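I got to the Nekora open house a little before ten in the morning, which was too early, because the badge printer was down and they were writing names on masking tape. Mine fell off in the first hour. If you haven't run into Nekora yet, they make the build tools a lot of us use for getting apps onto more than one kind of phone, and once a year they let outside developers into the office to poke at whatever's coming next. This year that meant the new SDK, and I'd been itching to see it since the spring!

The big room was set up for talks, with over 200 chairs and not nearly enough power outlets (bring a power strip, I'm begging you). The opening session was all about the installer. I know, I know, an installer. But the old one pulled down every emulator image whether you wanted it or not, and on my laptop that meant an evening gone and a disk warning. The new one asks which targets you care about and leaves the rest alone. People clapped for that, me included.

After that they split us up. I went with the group headed for the emulator demo, and a guy from the tools team showed us a project with 2000 screens in it, a monster somebody had generated by script just to be mean to the previewer. It scrolled fine. Switching themes made it hang for a bit, and he owned up to it and said there was a ticket open. 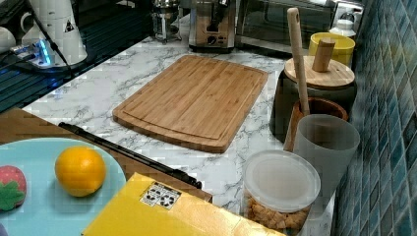

Gulyás wondered whether any of this would help people stuck on the older project format, and said the migration wizard had eaten a whole folder of localized strings the last time around. There was a lot of nodding. The tools guy said the wizard now makes a copy before it touches anything, and that you can run it dry and read the list of changes first. I tried the dry run later on one of my own apps and got a list so long I closed the lid and went to find coffee. But it was a list I could read, with file names and line numbers, so that's something.

The folks from Skundirton had a table in the hallway. They do crash reporting, and their plug-in used to be a pain to wire up: you had to edit 3 config files by hand and pray. Now it's a checkbox in the project settings. I asked about symbol uploads on slow connections, my personal gripe, and they told me uploads can pick up where they left off. I haven't tested that part yet. They were also giving away socks, which were gone by lunch. 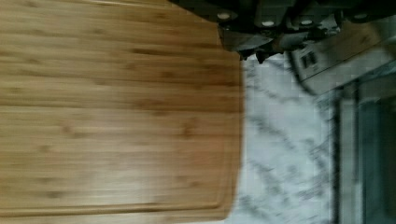
Bamboo board, up close

Lunch was sandwiches and a very good lentil soup, and I ended up at a table of people who all ship to the store on their own, no team, no boss. We mostly complained about review times. One woman had been rejected for a screenshot with an old status bar in it. Another had her update approved in the middle of the night and woke up to a pile of one-star reviews about a bug she'd already fixed in the next build. It was the best hour of the day and it wasn't even on the schedule.

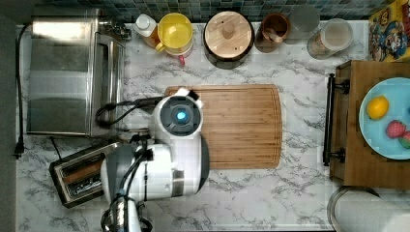

Page 3

The afternoon hands-on was the part I'd come for. You sat down at a machine with the SDK already on it and worked through Borkach, their sample app, a little trail-map thing with offline tiles. I got through the notifications part and most of the way into background sync before my tile cache went sideways and I had to start over. The docs for that section are thin. I wrote it on the feedback card in big letters.

One gripe about the store session at the end: it ran long and there was no time for questions, and that's the one everybody had questions about. They said the slides would go up on the developer site in November, along with the release build. I'm going to wait for that before I move my main app over, but the small one is getting converted this weekend.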